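Keeping your old cartridges happy

I finally went through my game shelf in September, all 114 boxes of it, and picked up a few tricks along the way. Dirty contacts first! A cotton swab with a little rubbing alcohol is all I use, and I let the cartridge sit for 11 minutes before it goes anywhere near a console. Please don't blow into it (I know, I did it for years too).

Cases get grimy around the hinge, so I wipe them with a barely damp cloth and leave them open on a towel. My friend Dewanti Ismail swears by an old toothbrush for the sticker gunk on used copies, and she's right, it saved my copy of Petville.

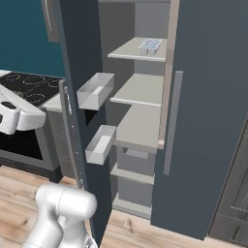

Loose handheld cards are my real headache, they slide under everything and I've lost Grallano twice. I tried a zip bag and just ended up with a bag of scratched labels. An ice cube tray works so much better, a small one like the pale blue tray on the top shelf of that fridge, with one card in each hole and the whole thing in a desk drawer. Pick one that you don't need for ice, and keep the cards sorted by system so you can grab Lollell without digging.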